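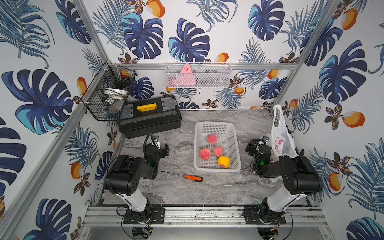 Basket of artificial peaches and a yellow pepper, with a screwdriver alongside

This site uses cookies to keep you signed in and to remember your display settings. Accept | Manage settings

Why does adding threads make my loop slower when no data is shared?

Posted by Poppy Cropper

I maintain a small in-house batch program called Flasudell. It reads a file of sensor records, puts each record into one of several categories, and keeps a running count per category. It was single-threaded until March, when the input files got large enough that the nightly run started to overlap with the morning jobs.

I split the work so that each thread gets its own contiguous slice of the input. Each thread also has its own counter struct, so there are no locks and no atomics. At the end the main thread adds the counters together. The layout is this:

struct counts { uint64_t hit; uint64_t miss; };
struct counts per_thread[12];

Thread number t only ever touches per_thread[t]. The input is read-only once loaded. The machine is a single-socket desktop with 12 physical cores, SMT switched off in the firmware, and plenty of memory. The whole input fits in RAM and is read in before the timer starts.

With one thread the timed section takes 400 ms. With 12 threads it takes 1,878 ms. I expected less than perfect scaling, but I did not expect it to be more than four times slower than doing nothing in parallel at all. The totals are correct in both cases.

What I have checked:

The threads are created once and reused, so creation cost is not in the timed section.
The CPU is not throttling. Clock speed stays where it should for the length of the run.
Pinning each thread to a core changes the time by very little.
Each slice is the same length to within one record.

I compile with -O2. The counters are updated through a pointer passed to the worker function, and the classify function is in a separate source file. I am not using link-time optimization.

Is this memory bandwidth? If so, why would it be worse than one thread and not just flat?

Frøydis Tangen

It is very unlikely to be bandwidth. When a loop is limited by bandwidth the time levels off as you add threads. It may get slightly worse from contention in the memory controller, but a slowdown of this size with no locks points to cache coherence traffic. The usual name for your case is false sharing.

The hardware does not track ownership of individual variables. It tracks cache lines, and on your desktop a line is almost certainly 64 bytes. Your struct is 16 bytes, so four of them fit on one line. When thread 0 writes per_thread[0].hit, its core needs the line in an exclusive state, and every other core's copy of that line is invalidated. Thread 1 then writes per_thread[1].hit, which is a different variable on the same line, and the line has to move across. Every increment can cost a transfer between cores where it used to cost a hit in L1. The one-thread version never pays this.

You mention that classify lives in another file and that the counters are reached through a pointer. That matters here. The compiler cannot see into classify, so it has to assume the call may read or modify the counters. It can't keep them in registers across the call, and it emits a load and a store for each record. If it could prove otherwise it might hold the counts in registers and write them once, and you would never have noticed the layout.

There are two fixes, and I would apply the first one before thinking about the second.

First, accumulate in local variables:

void worker(const struct rec *r, size_t n, struct counts *out)
{
 uint64_t hit = 0, miss = 0;
 for (size_t i = 0; i < n; i++) {
 if (classify(&r[i])) hit++; else miss++;
 }
 out->hit = hit;
 out->miss = miss;
}

The addresses of hit and miss are never taken, so the compiler is free to keep them in registers. The shared line is now written once per thread at the end.

Second, if you need the counters to be visible while the loop runs (a progress display, for example), give each one its own line:

struct counts {
 _Alignas(64) uint64_t hit;
 uint64_t miss;
};

This makes the struct 64 bytes with 48 bytes of tail padding. A static or global array of it will be aligned correctly. If you allocate it on the heap, plain malloc doesn't guarantee 64-byte alignment, so use aligned_alloc. If another thread really does read the counters during the loop, they also have to be atomic. Relaxed ordering is enough for a progress display, and an uncontended relaxed store is cheap.

Some processors prefetch lines in adjacent pairs, and on those you may see a small further gain from padding to 128. Measure before you do it. On larger arrays the wasted space starts to evict things you wanted to keep.

To confirm the diagnosis on Linux, use perf c2c record on the slow build and then perf c2c report. It lists the lines with the most hits on modified data in another core's cache, along with the offsets and the code addresses involved. If the top line is inside per_thread you have your answer. Support varies by processor, so you may find that the tool refuses to run. The rough test is to change the array to per_thread[12 * 8] and index it with t * 8. If the time drops sharply, it was the layout.

Bouazza

had the same thing once, turned out the power profile was set to save energy and the cores were all sitting at low clock. set it to performance and try again. also -O3

Zolline

The clock speed was already ruled out in the post, and -O3 will not change the layout of the array. It could inline more within one file, but classify is in another, so the stores stay.

I agree with the false sharing explanation. Two additions.

Turning on link-time optimization might make the problem vanish by itself, if classify gets inlined and the counters move into registers. I would not count on this. The next person to add a field or a logging call in the loop can bring the stores back, and the slowdown will look as if it came from their change. Write the local variables explicitly.

Also check for the same pattern elsewhere. Per-thread random number state is a common one: a small array of seeds, one for each thread, packed together and written on every call. Small heap objects can do it as well. Two separate malloc calls made by the main thread may return neighboring blocks that share a line, and if you hand one to each worker you have the same conflict with no array in sight. Have each worker allocate its own scratch data, or align it.

Once this is fixed you may run into the bandwidth limit you first suspected. Compare four threads, eight and 12. If the last step gains nothing, work out bytes read per second and compare it with what a plain streaming benchmark reaches on the same machine. If the two are close, the remaining option is to shrink the records, for instance by moving the fields classify needs into their own arrays.

Poppy Cropper

Update. I padded the index first as a test, as Frøydis suggested, and the time dropped at once. I then put the array back as it was and switched to local variables. With 12 threads the timed section is now 184 ms. perf c2c did run on this machine, and on the old build the top entries were all in per_thread.

Eight threads and 12 threads give nearly the same time, so I think I have reached the limit Zolline describes. Our records carry a long text field that classify never looks at. I will try splitting that out next and will open a separate thread if I get stuck.

Last updated: Wednesday, August 18, 2021

Related items
Alignment of structs allocated with malloc
Does volatile prevent false sharing?
Reading perf c2c output: what is a HITM?
Array of structs or struct of arrays for read-only scans
Flornico build fails with link-time optimization turned on
When is a relaxed atomic enough for a progress counter?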